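Community programme notebook, Skinura members' forum
Entry for Thursday, continued from the January pages
Kept by Hòa Đoàn. Colleagues may add notes in the margin.

14 comments | 6 shares

09.15. The question carried over from the last entry is how new members are received in their first four weeks, and whether the present welcome thread should be kept. The thread has been open since the forum began and now holds 1817 posts. It is the first place to which every new member is sent. A review of its use was requested by the Troretbridge office, and these notes record how that review was carried out.

Method. All accounts opened in the review period were listed, 421 in total. Each was marked according to whether the member had posted in the welcome thread, whether anyone had replied, and whether the member had posted anywhere else afterwards. Staff replies were kept apart from member replies. Accounts opened by staff for testing were removed before the list was drawn up and are not part of the total.

It should be noted that the forum software does not record a reply unless the reply button under the post has been used. A member who types a greeting at the foot of the thread and mentions the newcomer by name is therefore missed. Phùng has the same difficulty on its own forum and deals with it by reading the posts by hand. The same was done here for the final week only, as time did not allow more.

11.40. First reading. Members who received a reply from another member went on to post elsewhere more often than those who received a reply from staff alone. The difference is plain in the list but the groups are uneven in size, and I would not wish it quoted outside the team until the hand reading has been extended. Members who received no reply at all seldom came back to the thread. Several did, however, post in the regional sections, and it would be wrong to record them as lost.

The standard staff reply was also read through. It contains four links, of which one leads to a page withdrawn last year. The wording is correct and courteous, but it is the same for every person, and a newcomer who scrolls up will see it repeated many times. Two members have remarked on this in the feedback section. The withdrawn page has been reported and the link taken out of the template.

Proposal A: close the welcome thread and open a new one each month, with the older threads kept for reading only.

Proposal B: keep the thread as it stands and ask established members to take turns in greeting newcomers.

Proposal A is the simpler to begin and can be undone without harm. Proposal B depends upon goodwill which has already been drawn upon heavily for the Pratska events calendar. My own preference is for A, with a small trial of B in one regional section if its moderators agree.

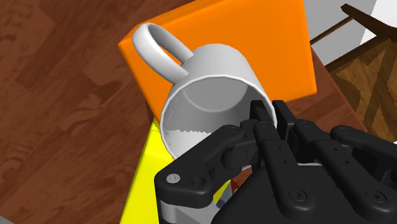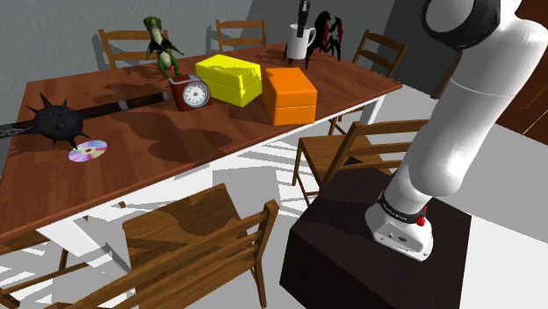
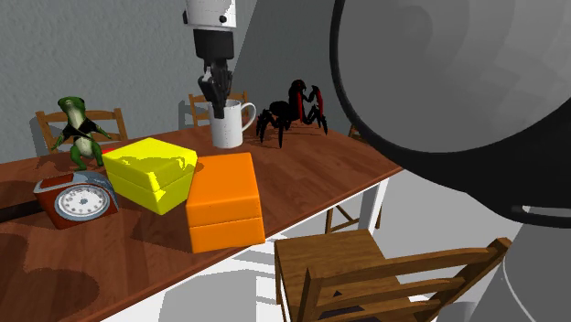 14.30. Discussed with the moderators by telephone. There was general support for monthly threads. One moderator asked that the opening post of each thread carry a question which is easy to answer, such as what brought the member to the forum, in place of the present request for a full introduction. This was accepted. A second moderator was concerned that long-standing members who subscribe to the old thread would receive no notice of the new ones. The software allows a subscription to the whole section, and a short notice explaining how to set this will be placed in the final post of the old thread.

Left to do: extend the hand reading to the remaining weeks; write the notice on subscriptions; rewrite the staff reply in two or three shorter forms, to be used in turn. The list of accounts is in the shared folder under the review heading. Anyone adding a column should put their initials at the top of it.

16.05. Troretbridge has replied and is content for the first monthly thread to open once the notice is ready. They ask to see the draft beforehand.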